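Aug 22, 2026
Posted by Sindum Resident Services, Trorkcombe Office

Ticket status: Resolved
Subject: Shared laundry room, Bukberg building. Dryers stop before the end of the cycle.

Residents of the Bukberg building reported that both dryers on the ground floor were ending their cycles early and leaving heavy items damp. The first report was received in June. The machines displayed no error message, and payment was taken in full each time.

Initial checks. The lint screens were removed and washed. The door switches were tested and found to be in working order. A timed cycle was run with an empty drum and completed normally. The same cycle with a full load of towels stopped after 25 minutes.

Second visit. The service contractor, Dudek, inspected the exhaust duct behind the machines and found a heavy buildup of lint at the first elbow. Restricted airflow had caused the thermal cutoff to open. The duct was cleared and the damaged section replaced. Test loads of towels, bed linens and cotton clothing were then dried in both machines, and all cycles ran to completion.

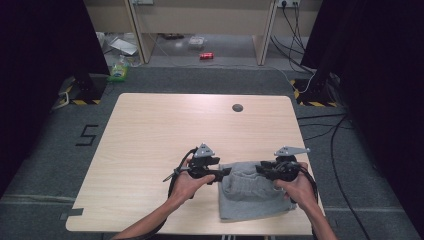 Will residents be refunded for cycles that ended early?

Refunds are issued as laundry credit to the resident's account. Requests should be submitted through the resident portal and should state the date of use and the machine number. Credit is limited to 100 dollars per household.

Further action. The exhaust duct has been added to the annual maintenance schedule. Residents are asked to clean the lint screen after each load and to avoid overfilling the drum. Any new fault should be reported under a separate ticket, as this one is now closed to comments.

Related items
Washer in Bukberg building does not drain
Laundry card reader declines valid cards
How to request laundry credit
Quiet hours for shared laundry rooms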